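Plivier Bench Layout Kit
Good-practice scenes for tabletop arm testing, by Skedora

Item 577 -- updated Jan 29, 2022

Plivier is a set of simulated bench scenes with a written rulebook to go with them. You load a scene, run your arm in it, and write up the result in a form that another lab can repeat. We wrote the rulebook first and built the scenes to match, and we're really happy with how well the two fit together!

What the rules cover

Start state. Every run begins from a saved layout. Nothing gets nudged by hand between runs, even when an object has landed somewhere awkward. If you want a different layout, save it under a new name and report it separately.

Spacing. Leave enough room around each object for open fingers to come down on either side. Small parts are easy to forget (a nut lying flat needs its clearance too), so check them before the crates.

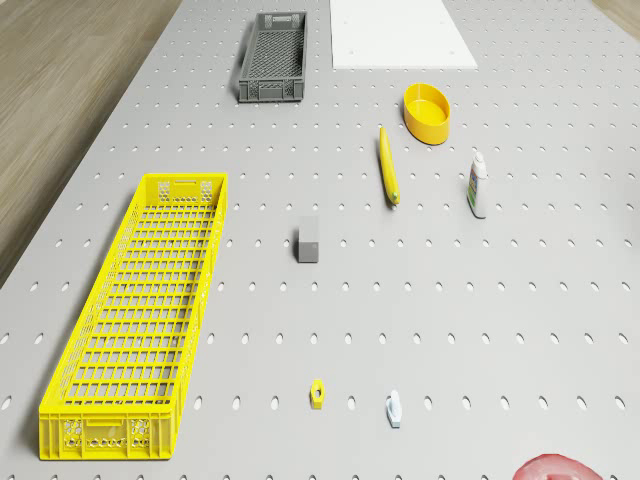

Crates, pen, squeeze bottle and hex nut on the perforated top. Candia layout.

Home position. The arm starts and ends each run with an empty gripper, clear of the things you plan to pick. Log the home position in the run sheet along with the layout name.

Stops. Write down your stop conditions before the first run. Contact with furniture is a stop, and so is a dropped object that leaves the platform. A stopped run still counts and stays in the log. Arsen Semeniuk, who drafted this section, fought hard for that last line, and we've come to love it -- our own reports got a lot easier to trust.

Mixed shapes. A fair test set has rounded things, boxy things and flat things in it. The Siregar layout is our favorite for this, with mugs, a banana, a bowl, a plate and a couple of open crates all sharing the platform with a drawer cabinet off to one side. 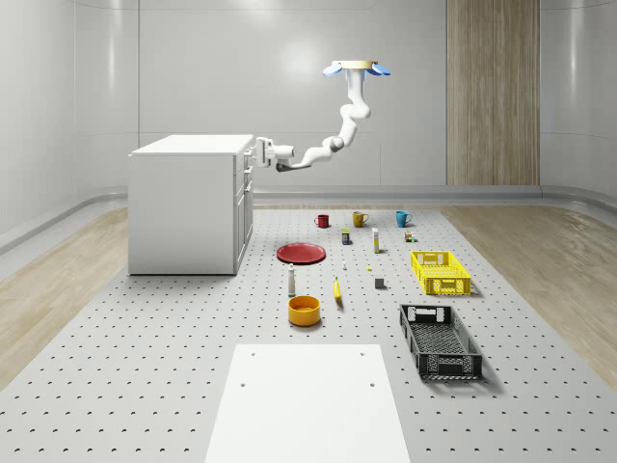
What you get

The Candia and Siregar layouts, ready to load
The rulebook, 20 pages, with room for your own notes
Blank run sheets and a stop log
Up to 645 saved start states per layout
A reference log of 1,055 runs, stopped ones included

Good to know

The rulebook is about testing and reporting. It doesn't replace the safety rules for a physical arm at your site, so keep those close when you move from the simulator to hardware.

Layout questions go to Khôi Hà on the Plivier team. He likes seeing new layouts, so send yours along with its run sheet! The next rulebook revision is planned for November, and changes people send in before then will be looked at for it.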